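4.2 Comparison of hand-held grippers

The second set of trials compared two jaw designs under the same operators, the same table and the same objects. Both are held in the hand and closed by the operator's fingers, and both record jaw opening and the pose of the gripper body through a cable to the logging computer. The Pando jaws are flat and parallel, with a full opening of 80 mm. The Skurnham jaws are angular and come together at the tips first, which leaves a smaller contact patch but allows the operator to see more of the object during the approach. The bodies, cables and sensor boards are common to the two designs, so that a change of jaws takes a few minutes and does not alter the calibration of the pose tracker.

Operators worked in pairs of grippers, one in each hand. Each trial began with both grippers resting on the board and ended when the operator released the object and returned to the start. The tasks were picking up a pen and placing it in a tray, turning a small clear box through a quarter turn, and passing an object from the left gripper to the right. Pens and clear plastic were chosen after pilot work in November, when opaque blocks were found to be too easy to separate the designs. A glossy pen on a white board gives the operator few cues about height, and a transparent box gives the wrist cameras few edges to track.
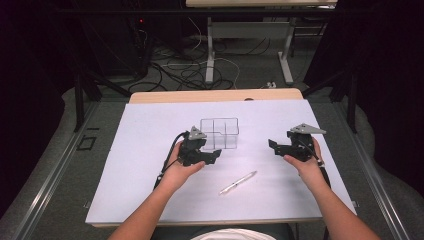 Figure 3. Bimanual operation at the work table, seen from the operator's head. Each hand holds a cabled gripper over the white board, with a clear compartment box and a pen between the forearms.

Each operator completed 36 trials with each jaw design, split evenly among the three tasks. With four operators this gave 288 trials in total. Half of the operators started with the Pando jaws and half with the Skurnham jaws. Task order was shuffled within each block. Operators were told to work at a comfortable pace and to repeat a grasp if it slipped, and a repeated grasp was counted as a failure of the first attempt even where the trial was later completed. Elmarie Le Roux scored all trials from the recordings without access to the gripper logs, although the jaw shape is plain to see in the video and the scoring cannot be called blind.

The angular jaws did better on the pen. Most first-attempt failures with the parallel jaws came from the lower edge of the jaw touching the board before the pads had reached the barrel, after which the pen rolled. The effect was larger when the pen lay diagonally to the operator, as the wrist then had to be turned inward and the body of the gripper hid the tip. On the box the order was reversed. The small contact patch of the Skurnham jaws let the box pivot between the tips, and three of the four operators changed to gripping it low on the wall without being asked. We found no clear difference between the designs in the hand-over task.

Cable drag was a nuisance with both. In the first block the cables were left free, and one operator reported a steady pull on the left wrist when reaching across the centre of the board. The pose logs for that block show a small offset in roll. We routed the cables along the forearms for all later blocks and kept the first block in the analysis, with the offset noted.

Pose data from both designs were passed through the same Matlala filter and replayed on the Sulow arms at half speed. Replay was stopped if the commanded pose fell outside the joint limits of either arm. Stops were more common with the angular jaws, which operators tended to hold at a steeper pitch. Limiting the pitch in software removed most of the stops, at the cost of a poorer match to the recorded path near the board. The pads were checked after every 2,000 closures and showed no wear that could be measured with a caliper. The filter settings used here are those of the 11/30/25 release.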